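About Clidthorpe Chess School

Clidthorpe Chess School teaches over-the-board play to students aged 7 and up. Instruction is organized in five levels. Placement is by a short written test and one rated game. The director of instruction is Dorian Boyer.

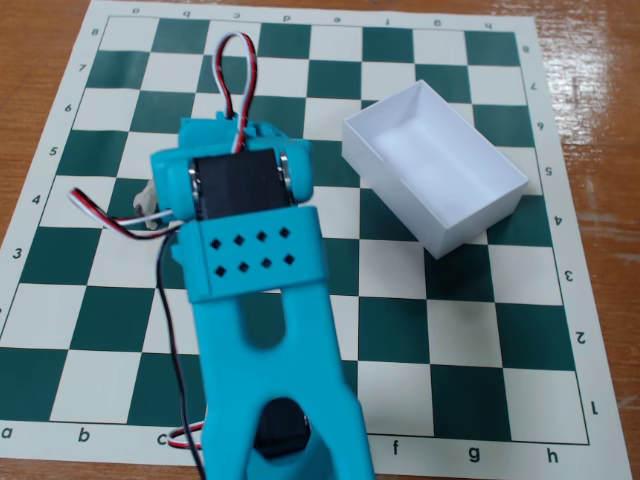

Roll-up vinyl board with printed coordinates.

Students record all games in algebraic notation from level three onward. Classes meet at the Prunley and Jevside sites. Enrollment opens each October and is capped at 109 students.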